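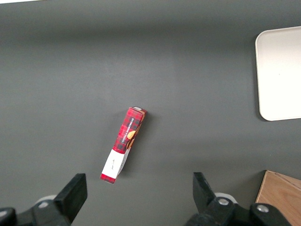

Figure 2. The tartan box on the gray tabletop.

For my packaging project I picked a slim cardboard box in red and black plaid, and I got way more into it than I expected! The plaid does most of the work (you read it before any words), and then there's the round golden cookie printed right by the white lettering, so warm against all that dark check. I love the white panel too, with its tiny line of script and the solid red band at the end.

Flynn Tamihana thinks the script is too small for a store shelf, and he may be right. My own redraw, which I named Skitau, keeps the plaid but makes that line bigger. I still have to pick a red for the end band, and Reto Reisinger is lending me his paper swatches for that.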